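# Skilano Homework Room - FAQ

Same questions keep coming in so here they are in one place. Will add to this when I get time.
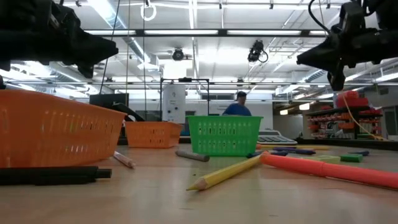 **When are you open?**
3 to 6 on school days. Doors open at 3 sharp, not before - the room is used by the seniors' chess group until then and they like to finish their games.

**Where is it exactly?**
Upstairs at the Teltden building, Stustgate side. NOT the main entrance. Go round by the bike racks, blue door, one flight up. There's an elevator but you have to ring for it (bell is on the left).

**Who can come?**
Grades 2 through 8. High schoolers, sorry, not this year. We tried it and the older kids needed quiet and the younger ones needed, well, not quiet.

**Do I need to sign up?**
Yes. One form per family, not per child. Paper copy at the desk or ask for the email version. Takes a few minutes. Please fill in the pickup section, people skip it and then we have to call you.

**What does it cost?**
Regular days are free. School-break weeks are $60 per child for the week, snack included. Siblings half price. If that's a problem talk to Pierina Morelli, she can sort it out privately.

**My kid was there last year, do I have to do the form again?**
Yes. Phone numbers change, allergies change. New form every fall.

**What should they bring?**
The homework. Sounds obvious. Also any book it refers to, and the login for school sites if they use one - we can't look those up. Water bottle with a name on it.

**Do they need their own pens, paper etc?**
No. We have plenty of the basics. Calculators we only have a few of, so bring one if the teacher requires it. Anything special (compass, protractor, a certain color of folder) has to come from home.

**Can you check that it's all done?**
We'll ask. We'll look at what they show us. We can't know about the thing that stayed in the backpack. If your child has a planner, write a note in it and whoever is at the table will go through the list with them.

**Do you correct mistakes?**
Depends. If they've got the method wrong, yes, we sit down and work one through together. If it's one wrong answer out of twenty we usually leave it so the teacher sees what the class is getting stuck on. Spelling we'll point out if they ask.

**Is it tutoring?**
No. One helper for 4 kids on a good day, so nobody gets a full hour alone with somebody. If you're after real tutoring there's a list of names at the desk, we don't recommend one over another.

**What if they finish early?**
Reading shelf, puzzles, drawing, or the quiet games. No phones until pickup. Yes we know they say they're texting you.

**Is there a snack?**
At 4. Crackers, fruit, cheese usually. We are nut free, please don't send anything with nuts even if your own child is fine with them. You can send a snack from home, it gets eaten at the same time as everyone else's.

**Can my child walk home alone?**
Grade 5 and up, with the box ticked and signed on the form. A text on the day doesn't count, sorry. Under grade 5 an adult on the list has to come up to the room.

**I'm running late. What do I do?**
Call the desk, extension 922. We're ok for ten minutes or so. After that we start going down your emergency contacts, so make sure grandma knows she's on there.

**Do you have laptops?**
A cart of older ones on loan from Igwe. Fine for typing and looking things up, slow for video. First come first served, half an hour each if there's a line. Nothing gets saved on them overnight so email the work to yourself or bring a stick.

**Can we use the printer?**
Black and white, school stuff only, ten pages max. Bring the color poster to the copy shop.

**My child has an IEP, can you help?**
Tell us. Put whatever you're comfortable with on the back of the form, or come talk to Pierina before the first visit. There's a smaller table near the window that works for kids who need less noise. We aren't trained specialists and won't pretend to be.

**Language help?**
Spanish and Italian most days. Others now and then, ask.

**Are you open in the summer?**
We close in June when school lets out and start again the second week of school. There's a reading club in between, seperate form, ask at the library.

**Lost something?**
Bin under the coat hooks. Gets emptied at the end of every month. Jackets go to the clothing swap so look soon.

**How do I become a helper?**
Ask at the desk for the packet. Background check takes a couple weeks so dont wait. You need one free afternoon a week and ok fractions.

Anything else - desk, any time after 3, or leave a note in the box by the blue door.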